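Home Products Reviews Support Cart
Search products, reviews, part numbers Go

Hunura Two-Arm Tabletop Kit: equipment page and review

Reviewed by Florencio Sotomayor. Updated 15th September
Shares 12 Comments 4

Sold by: Prisstead
Price as reviewed: $2,898, before shipping
In the box: two arms with grippers, two power supplies, clamps, cables, a USB stick with the software
Not in the box: a computer, a table, anything to pick up

The Hunura kit is sold as "ready to sort in an afternoon." I have read that promise on the boxes of four other kits over the years and I own three of the boxes still. So I went into this one slowly. Prisstead sent us a retail unit, we paid for it, and it goes on the shelf with the others when we finish.

What you get is a pair of light gray arms, each with a black two-finger gripper, meant to be clamped to a table so they reach in from both sides. The software drives them together or one at a time. You can move them by hand to teach a motion, or you can load one of the supplied routines and edit it. Prisstead's page also talks about "learning by watching," and I'll get to that.

Setup

The printed guide is short and mostly good. The clamps are better than they need to be. The cables are too short for a deep table and the guide never mentions it, so measure from the back edge before you drill or tape anything down. Jingyi Xiao did our build and had both arms moving before lunch, then lost the rest of the day to a driver that refused to see the second arm. The fix was on page 12 of the online manual, under a heading that has nothing to do with drivers.

Calibration is a guided routine, one arm and then the other. Don't skip the second pass. We did, once, and the two arms disagreed about where the middle of the table was by enough to matter.

The sorting routine

This is the part most buyers will care about, so we spent most of our time there. The supplied routine expects a shallow bin between the arms and small items inside it. We used a plain blue plastic tray and toy animals, partly for the odd shapes. Blocks flatter any gripper. A plastic animal has legs that catch, a round belly that rolls, and no obvious place to grab.
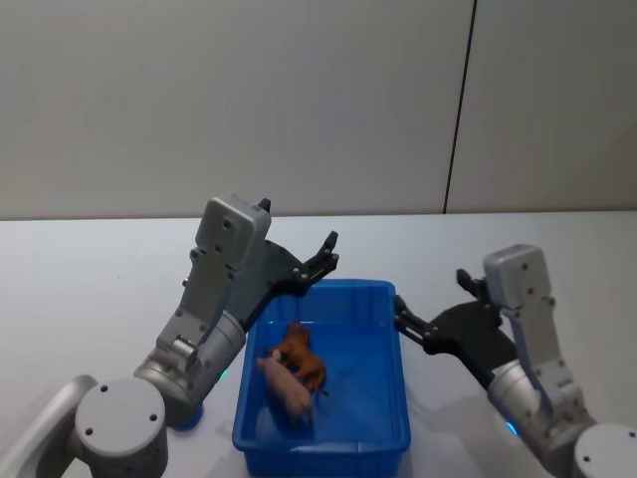 Items lying across each other are where my doubts began. The routine treats anything touching as one lump until it has tried to lift it, and it has no real plan for which piece to take first. With single items spread well apart, we logged 70 clean picks out of a hundred, which I'd call fair at this price. Once things overlapped, the number fell so fast that I stopped writing it down. A leg would snag, both pieces would come up, and one of them would drop back wherever it liked.

Prisstead's support desk was polite about this. Cuiping Shi there told us the stock routine is "a starting point" and that customers are expected to tune it. Fine, but the product page says ready in an afternoon, and tuning took us most of a week in August. I would like the page to say what the support desk says.

Glossy items also gave us trouble. We dimmed the overhead light and things improved a little. The manual has one sentence on lighting, and it says "adequate."

Two arms or one?

I kept asking what the second arm was for. In the supplied routines the answer is mainly reach: the left arm works its side, the right arm works the other, and they stay politely out of each other's way. There is one routine where they cooperate, holding an item with one gripper and turning it with the other. It looks good in a sales video. On our table it worked when the item was long and stiff, and often failed when it wasn't.

If your work fits inside the reach of one arm, the single-arm Xue is cheaper and its software is less fussy. Jinlong Su has run one in our back room for a good while and mostly complains about the noise.

"Learning by watching"

You guide both arms through the job by hand, repeat it, and the software builds a routine from your examples. The claim is that a few examples will do. We gave it a few and got something that reached for the right part of the tray and closed on air. We gave it a lot more and it got better, slowly — I won't pretend it didn't. Whether that beats writing the routine yourself depends on how much you dislike writing routines. The software also deletes its oldest examples when the folder fills up, without asking. Back them up.

Build and spares

No complaints about the arms themselves. The joints stayed tight and nothing rattled. The fingertips wear, and a replacement set has to come from Drarnance, who make the grippers, because Prisstead doesn't stock them. Order a spare set with the kit. Ours took long enough to arrive that we had written half of this page by then.

Who might want it

A teaching lab with a patient instructor would get good use out of it. So would someone who already writes their own control code and just wants two decent arms at a decent price. For a small shop hoping to hand over a sorting job and walk away, I can't recommend it as it ships today. Ask Prisstead for a demo with your own parts, tangled the way they really arrive, and ask to see the failures left in.

Warranty is one year on the arms and ninety days on the grippers. Returns are accepted unopened only, and I'd push back on that before paying.

Comments (4)

Fengying Mao: Same driver problem here. Plugging the second arm in after the software has started got us through it.

Florencio Sotomayor: Tried that on ours and it worked twice, then stopped working. Page 12 is still the safer fix.

Fengying Mao: Did you test it with a deeper bin?

Florencio Sotomayor: Briefly. The grippers kept bumping the rim on the way in, so we went back to the shallow tray.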